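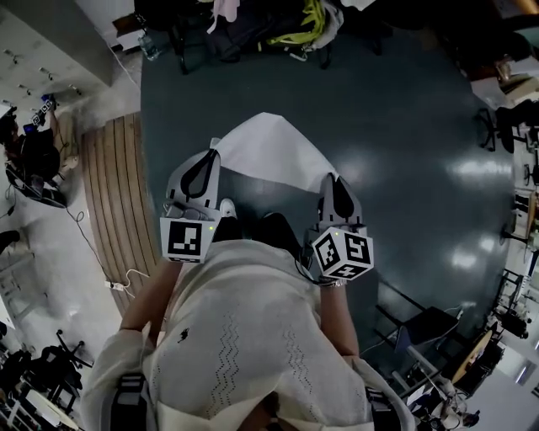
Figure 1. Two hand-held grippers, one in each hand.

Does a new office pull a street up? Asking prices and lettings around Flurnholm Quay, Basthorpe

Second-year project report, Property and Place module

1. What we set out to test

When the lettings firm Hadivness moved its main branch to Flurnholm Quay, the local property pages treated it as proof that the area had arrived. The phrase "vote of confidence" turned up in three separate articles, two of which shared most of their wording. Agents began listing flats as "moments from the new Hadivness office", as though living near an estate agent were something people looked for.

Our group wanted to know whether the move had any effect on prices and lettings that could be told apart from what was going on in the rest of Basthorpe. We expected a small effect and were prepared to find none. We should admit that we began the project doubtful, and a reader may want to bear that in mind.

2. Data

We collected 265 residential listings from the agents' own websites, covering the streets within ten minutes' walk of the quay. After taking out duplicates, garages and listings with no price, we had 234. The largest group of removals was duplicates: the same flat put up by two agents, sometimes with different floor areas. Where the floor areas disagreed we used the smaller one.

Listings ran for 7 months, starting before the branch opened and ending in May. We compared them with listings from the Old Market side of Basthorpe, where the housing is similar in age and no large firm has come or gone.

Asking prices are not sale prices. This is the main weakness of the report and we could not get round it. Sale prices appear months after the fact, and for the newest blocks there were too few to be of any use. An asking price tells you what an agent thinks a buyer can be talked into, and agents around the quay had good reason to think highly of the quay.

We also walked the commercial streets and noted which ground-floor units were let, empty or under offer. "Under offer" signs caused some argument in the group. One unit carried the same sign on every visit from first to last, and in the end we counted it as empty.

3. What we found

Asking prices near the quay went up over the period. They also went up on the Old Market side, and by nearly as much. The gap between the two areas widened slightly in the first half and narrowed again afterwards. If we had stopped collecting halfway, we would have had a much more exciting report, and probably a wrong one.

Two-bedroom flats did better than the rest. Most of these are in the Zoubi building, a converted warehouse which was being marketed heavily at the time by its developer. Once we took the Zoubi flats out, the difference between the quay and the Old Market side became too small for us to say anything about. We don't know whether the Zoubi prices were helped by the Hadivness move. The brochure mentions it on the second page, after the bicycle store.

Time on the market was no shorter near the quay. Some listings had been taken down and put back up as new, so the stated dates flatter them. We caught several of these by matching the floor plans, and there may be others.

On the commercial side, 6 units changed from empty to let during our visits. Two of them were temporary lets, and one was taken by Hadivness itself for storage. It does not seem right to credit the firm with attracting its own boxes, although the regeneration newsletter includes that unit in its total.

4. Why the story was popular anyway

Nearly every claim about the quay's revival that we could trace led back to someone with property to sell or let there. That doesn't make the claims false. It does mean that the same hopeful sentence can pass through a press release, a newspaper and a brochure without anybody checking it on the way.

There is also the question of which way round things go. Hadivness may have chosen the quay after seeing rents there start to climb, in which case the office followed the market. The firm's own announcement says the lease was agreed well before the opening -- and our data starts too late to show what prices were doing then.

5. Limits

The area is small, the period is short, and we chose the comparison streets ourselves. A different comparison area might give a different answer; we tried the station end of Basthorpe but dropped it when a large student block there swamped everything else. We did not interview buyers or tenants. We contacted four agents, and the one reply we had was a valuation offer.

6. Next steps

The obvious thing is to repeat the comparison with completed sales once they are published, leaving the Zoubi flats in one version and out of the other. The unit survey should be done again too, with temporary lets listed separately. Our spreadsheet has a column for relisted properties which is only half filled in, and whoever takes this on should start there.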